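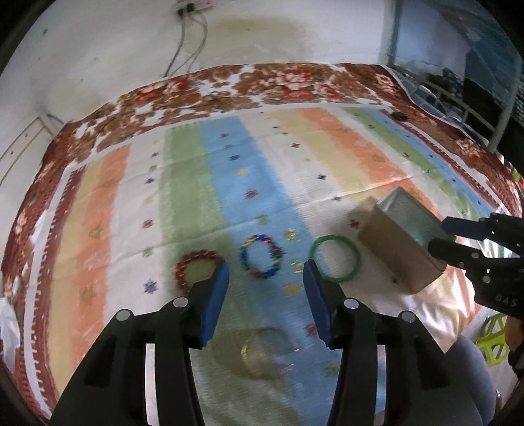
Tempo and Repetition in the Live Recordings of Nadar
Student project report, Bogdan Piątek

1. Aim
The project compares studio and live versions of songs by the four-piece band Nadar, taken from the albums Plimden and Zolau. The aim was to measure how far the tempo moves within one song and whether repeated sections are played at the same length on stage.

2. Method
The live versions come from a concert recorded in Alstead in November. Each track was loaded into an audio editor and the first beat of every bar was marked by hand. Bars with no clear drum part were marked from the bass line. The marking was done twice for each track and the mean was used. In total, 419 bars of the song "Zolau" were marked in the live version.

3. Results
The studio version of "Zolau" holds 90 beats per minute from start to finish, which suggests a click track. The live version opens at 73 and gains speed through the second verse. It reaches the studio tempo only in the closing section. The organ figure in the middle is repeated for longer on stage, and the drummer leaves out the snare until the guitar returns.
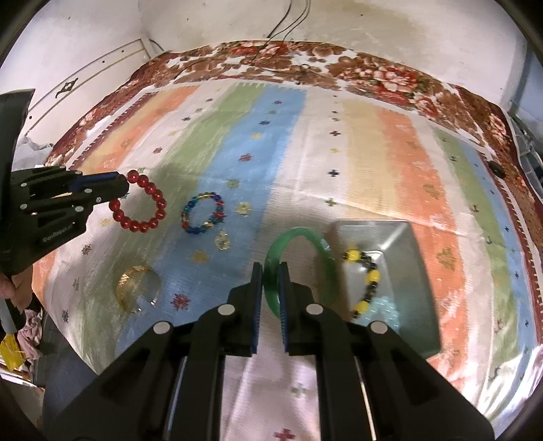

Why was the beat marked by hand and not by software?
Automatic detection followed the organ figure in place of the drums and gave double the true tempo in 2 of the tracks.

4. Limits
Only one concert was used. The audience noise in the quiet passages made some bar lines hard to place, and these are listed in the appendix with both readings.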